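10 February 2021

Planning notes, second-arm budget. Maeve Cronin wants a number from me before the February order goes in, so this is me thinking on paper. Brelateck's quote is in the folder. I have read it twice and like it less the second time.

Bench setup as it stands: two arms, cream cover on the table, yellow plate in the middle. 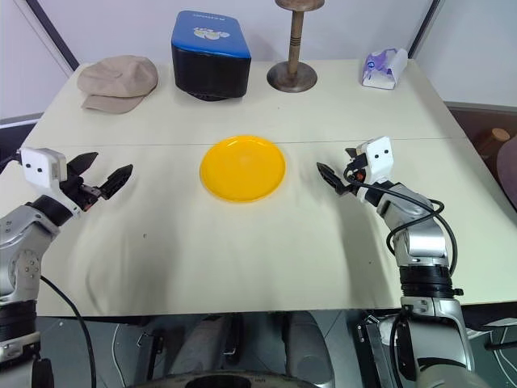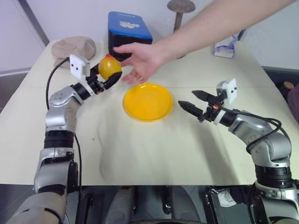
Do we need new arms to get through the next set of tabletop tasks?

Probably what we need is spare fingers, better cable routing and a second set of wrist cables. The arms we have reach everything on the task list. The hours we lost last month went to connectors and re-zeroing, and a new arm comes with connectors too.

Now the quote. Brelateck wants 3,361 for what they call the wrist package: one gripper, one camera module, one harness, a bracket. Dunau sells a gripper by itself for 3,000 and says the bracket is "standard." I asked standard to what and got a PDF. The bolt circle on their drawing doesn't match ours, so add an adapter plate, and some 200 for machining if Buckley does it and doesn't sit on it.

So the two come out close, and the Dunau route has no camera and no harness in it. On paper Brelateck wins. My problem is their lead time, 15 working days "typical," and I can't find anyone here who has seen typical.

Things the quotes leave out:

- shipping, both of them
- our time to redo hand-eye calibration after any swap
- finger wear. Serrated fingers are fine on boxes and I'm less sure about anything soft. Dunau says the fingers are "consumable," then gives no price for a set
- software license after year one (Brelateck, page 4, small type)

Maeve thinks we should also price the Jornon force sensor while we have the form open. Maybe. The demo video shows it handing over one foam block at one speed. I'd want it on our bench for a week with our objects before I put money on it, and they haven't answered my email about loaners.

Handover is the task I'd spend on if I had to pick. It's the one where a bad grip estimate matters, with somebody's fingers right there. But I don't believe a sensor fixes it until we've logged grip force from the motor current we already get for free. Do that first. Half a day's work, tops.

What I'm sending Maeve: hold the arm purchase, put in for cables and two sets of fingers, ask Brelateck for a written ship date and a price without the camera. If they won't split the package, that tells us something about the margin on it.

Still to do: measure the bolt circle again with the good calipers. I wrote it down from memory.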